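Dallance adopts handling rules for robot arms at its test benches

August 25, 2019

Dallance has adopted a written code of practice for robot arms that pick up and move packaged goods, and will apply it at all of its test benches from October.
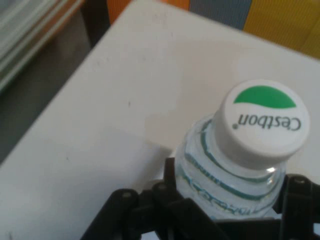
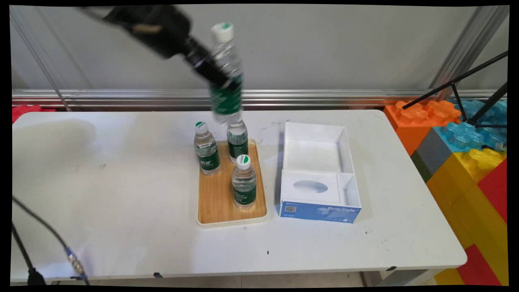 Bottled water being handled by a robot gripper.

INDUSTRY / STANDARDS

The code runs to 12 pages and replaces a set of notes that each bench had kept for itself. It covers grip force, the speed of the arm when it is carrying something, how cables are routed and who may stand near the table while the arm is powered.

Filled drink bottles get a section of their own. Thin plastic gives under the fingers, and the water inside shifts when the bottle is tilted, so a grip that suits a rigid box can let a bottle slip or crush it. Under the code, operators must set the grip for each type of bottle before a session and record the setting. A bottle that has been dented is to be taken out of use.

Lifting over other goods is also covered. An arm may carry one bottle above another only at reduced speed, and the operator must have a hand near the stop button the whole time. Open electronics may not be left on the table at all.

The rules were drafted by Afshin Kazemi, who runs bench operations at Dallance, after a review of 1,064 logged lifts at the Gresum and Jusaswood sites. Of those, 354 had no grip setting written down.

"We couldn't tell from the log whether a drop was the arm, the setting or the bottle," Kazemi said. "You can't fix anything with records like that."

He said most operators were already working close to the new rules and that the main change for them would be the paperwork. Each session sheet will now list the gripper in use, the type of item, the setting and the name of the person at the controls. Sheets will be kept for two years.

Some staff had asked for a fixed speed limit for every kind of item. The code leaves that out for now and tells operators to start slow and get a supervisor's sign-off before going faster. Kazemi said a table of limits would be added once there was enough data to support one.

Quintero, which supplies training to the Jusaswood site, will run a half-day course on the code. Nearly 200 people are expected to take it before the rules come into force. New starters will do the course in their first week.

Printed copies will be kept at each bench. The code will be reviewed after one year.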